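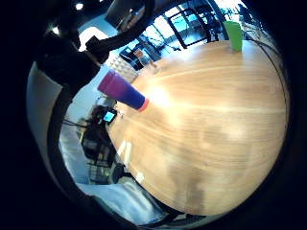 Round table, two cups, one small glass bottle. Start of the clear-out.

Search Ganport posts
Search
Clear

1/ Doing the round table first because everything in the room ends up on it. The green cup is standing and the pink and purple one is on its side. Both go back to the kitchen.

2/ I bought the table secondhand from a place in Hamard. Paid 40 for it. The top is a light honey color with a long streaky grain, and there's a black band around the rim. The band hides knocks pretty well. The wood does not.

3/ Cups first, then the little bottle, then a dry cloth, then a damp one. I used to start with the damp one and all I did was push crumbs around.

4/ The cable down the right side is staying for now. I want to run it under the table at some point but I need clips, and the clips I have are too wide for it.

5/ Somebody asked what I use on the wood. Plain dish soap, a couple of drops in a bowl of warm water, wrung out hard. Oil every 4 months or so, when I remember. Last time was January.

6/ I did try the Lukumay wipes on it once. They left it tacky and I had to go over the whole top again. Fine on the kitchen counter though.

7/ Glare is a pain when you're wiping. With the daylight coming in through all that glass you get one bright white spot on the wood and can't see a thing in it. I walk around to the other side and look at it from low down. Streaks show up right away from there.

8/ Reply to a couple of you: no, I don't use coasters. I own a set. They are in a drawer.

9/ Cups are washed. The green one is tall enough that my hand won't reach the bottom, so it gets the bottle brush. The pink and purple one I can do with a sponge.

10/ New rule I'm trying: nothing stays on the table overnight. I made it 3 nights last time. The fourth night was mail.

11/ Mail now goes in a tray by the door. It's a baking tray. It was the right size and I don't bake.

12/ Table is done. Soap, rinse, dry, and I left it alone for an hour before putting anything back on it. There's still a dull patch near the edge that I can feel with my fingers, so that part is getting oil tonight after 8.

13/ Next is the shelf in the hall. Half of it is boxes from the Gremcombe move that I never opened. If I haven't needed what's in them by now I probably don't need it, but I'm going to look first.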